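Print | E-mail

Bench notes, audience measurement
February
Notburga Mösli

Started again on the Cluststead listening figures, after the station's note came in saying the breakfast bulletin has "held its audience" since it went over to the shared newsroom. I don't believe it yet. I don't disbelieve it either, but the number they quote comes out of the Wurkik meter, and the meter has been in for such a short time that there's nothing decent to hold it against.

What we have: 803 paper diaries from the Katona round, keyed in by hand, and the meter logs from the same postcodes. The diaries were filled in while the local newsreader was still on air. The meter logs were not. So the claim that nothing changed rests on two different ways of counting, one on each side of the change, and someone in the front office has drawn a straight line between them. I wouldn't take that to a council meeting, let alone to the licence people.

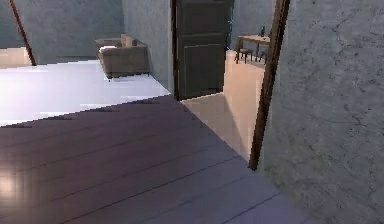

Rendered room, dark boards against the pale floor.

Meter first. Wurkik listens through a small microphone and matches what it hears against the station's signal. The brochure says it picks up speech as well as music. Ran it on the bench against old bulletin recordings at ordinary kitchen volume and it was fine on the theme, fine on the weather jingle, and patchy on the plain reading in between. When it loses the match it waits, and if the station comes back within its hold time it fills the gap in as continuous listening. Vilmos says that's sensible. It is sensible for a music station. For a bulletin, you could switch off at the first story, switch back for the weather and be credited with the lot.

Couldn't find the hold time written down anywhere. Asked the supplier and got a polite reply with no number in it. Asked again.

Then the diaries. They have their own trouble and I don't want this to read as if paper is holy. People fill them in at the end of the week from memory, and they round to the hour. A good few have the bulletin ticked every single morning in the same pen stroke, public holiday included. The old figure is probably too high. If the old one is too high and the new one is too high, they might well agree, and the agreement tells us nothing.
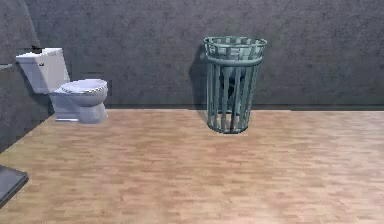
Vilmos Borbély wants to adjust the diaries down using the Grita correction, the one the regional people use for television. I looked it up properly this time. It was worked out for evening drama, in households where somebody sat down on purpose to watch. Breakfast radio isn't listened to like that. I told him so and he said a rough correction beats none, and we left it there. For the record, my view is that a rough correction with a respectable name on it is worse than none, as it gets copied into the next report without the word rough. He's welcome to write his own note under this one.

Side by side run: set up three meters at different distances from the one radio, same recording, same volume. Nearest logged the bulletin in full. The middle one logged it in full too, though I know it dropped out because I was watching the light. The far one logged only the jingle. Need to repeat with the tap running and the kettle on, which is how most people hear the news in the morning.

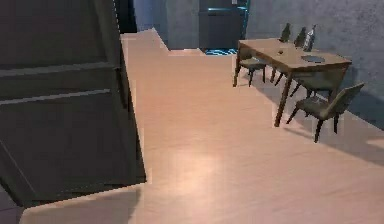
The question that keeps coming back is what counts as listening in the first place. Katona's diary asks "were you in the room?" and Wurkik doesn't ask anything, it just hears. A radio in the next room with the door shut is a murmur, and a murmur shouldn't count. Swing a big panelled door open, like the dark grey one here, and the same murmur is words you could follow from the hallway if you cared to. The diary says no to both, the meter might say yes to the second, and the station will certainly say yes to the second. We need a rule for it before the next round goes out. I'd go with the diary's answer, because at least a person gave it.

Rang Cluststead about 7 pm to ask who wrote "held its audience". Was told it came from a slide. Asked for the slide. What arrived was a bar chart with two bars, the bottom of the scale chopped off, and no sample size. Even on their own chart the second bar is shorter, by nearly the width of the label.

They laid off the local reader on the strength of a forecast that used the same meter, so there's a reason they'd like it to be right. Doesn't make it wrong. I'd just want it checked by someone whose budget doesn't depend on it.

To do:
- hold time from Wurkik, in writing
- repeat the distance run with kitchen noise
- pull the diaries with identical ticks and see what's left without them
- ask Katona whether the public holiday was printed on the form
- no figure to leave this room with "held" next to it until the first two are done

V. has the spare meter at home over the break. Logs to go in the shared folder, raw, not the tidy export.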